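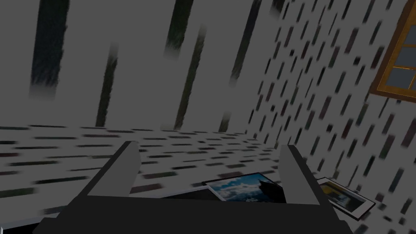
Slide 1. Simulated wrist view, jaws open, nothing in the grip.

Speaker notes: keeping the Kunis cell honest

Opening. Introduce myself, thank Gülizar Güler for the slot. The talk covers one cell, its digital twin, and the checks we run on the gripper between jobs. No planning algorithms today. Two-finger gripper, parallel jaws, one wrist camera per arm.

Setup. The twin at Varkstead loads the same calibration file as the hardware. If the file changes, both change. Before August we kept two copies and they drifted apart. Shadi Aoun found the mismatch after a collision stop. Pause here for questions on file handling – there are usually some.

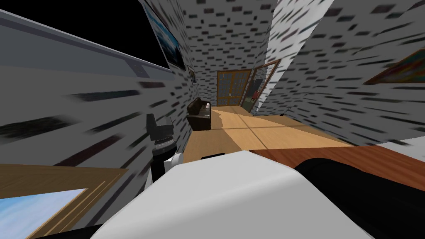 Next, the startup order. Controller first, then arms, then grippers. Home each gripper with the arm parked high, clear of the table. Wait 30 seconds after homing before reading the encoder zero. If the zero has moved more than 4 counts, stop and redo the finger alignment. Do not correct it in software.

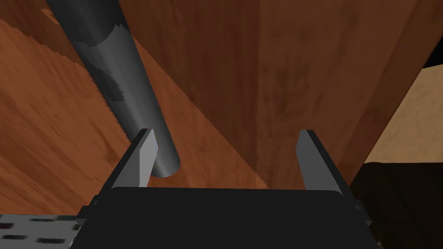
Finger alignment is the job we get wrong most often. The usual cause is one finger bolt tightened fully before the other is started. Open the jaws all the way before comparing the two sides, as on the slide, with the fingers spread and the gray cylinder outside the grip. Compare the tips first, then the joints at the base. Shading will mislead you: the left inner face reads much lighter than the right, and the two are mirrored parts.

Service interval. Inspect at 200 hours, regrease at about 400. Qusai Najjar keeps the log. Record the encoder zero before and after any work – both values, even if they match.

Close with the Holovko retrofit if time allows. Otherwise go to questions.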